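Questions I Get About the Sourdough Classes

I'm Marietjie Buthelezi and I teach bread baking out of my kitchen in Fledley. Most of these come from my inbox, so if yours isn't answered, write to me and it'll probably end up on this page.
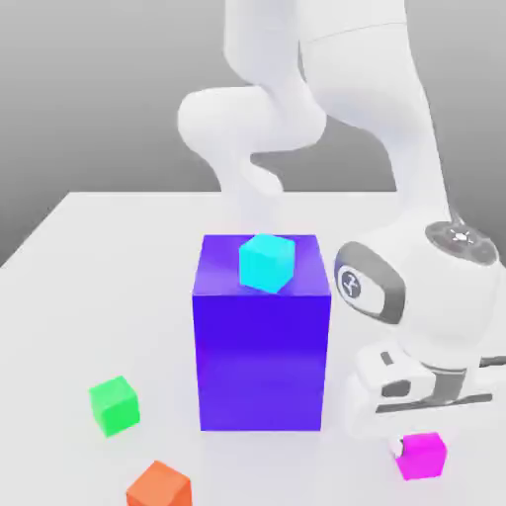 Do I need any experience?

None at all! If you can stir a bowl of oatmeal you're ready. I've had people come in who had never baked a thing, and I've had people who bake every weekend and just can't get their loaves to rise. Both are welcome, and you'll all be in the same class together.

How many people are in a class?

Up to 8. My kitchen fits more if everyone breathes in, but then there's a line for the sink and I get grumpy.

How long does it last?

We start at 9:30 in the morning and finish around lunch. You won't see one dough through from start to finish in that time – sourdough is slow, sorry – so you'll mix your own to take home and shape one that I made the night before. There's soup at the end, and plenty of bread to go with it.

What does it cost?

It's $37 per person, and that covers flour, soup and a jar of starter to take with you. Please pay when you book. I used to let people pay at the door and it got messy.

Who is Kalla?

Kalla is my starter! She's rye and a bit sour-smelling, and every jar I give out is a piece of her. You can rename yours. A couple from Idulbridge sent me a very long email about what they'd called theirs and why, and I enjoyed every word.

My starter has gray liquid on top. Is it dead?

Almost certainly not, it's just hungry. Pour the liquid off or stir it in (I stir, my sister pours, we don't discuss it) and feed it flour and water twice a day until it perks up. Pink or orange streaks or fuzzy mold are another matter. Throw it all out, wash the jar well and ask me for more.

Can I use all-purpose flour?

Sure. Bread flour gives you a stronger dough, but I baked with the supermarket stuff for years. Hold back a little of the water at first and see how it feels.

Do you have a gluten-free class?

I don't, and please don't come if you have celiac disease. There's wheat flour on every surface in this house, including the dog.

Can I bring my kid?

Yes, from age 10, with a grown-up booked in too. They're usually better at shaping than the grown-up.

Where do I park?

On Bettencourt Street, on the side with the hedge. The other side is permit only and they do check. Come around to the back door – the front one sticks.

What if I have to cancel?

Let me know 2 days ahead and I'll refund you or move you to another date. After that I've already fed the dough for you, so I keep the money, but you're welcome to send a friend in your place.

When are the next classes?

February is full. I'll put the spring dates up as soon as my oven has been serviced, and people on the waiting list hear first.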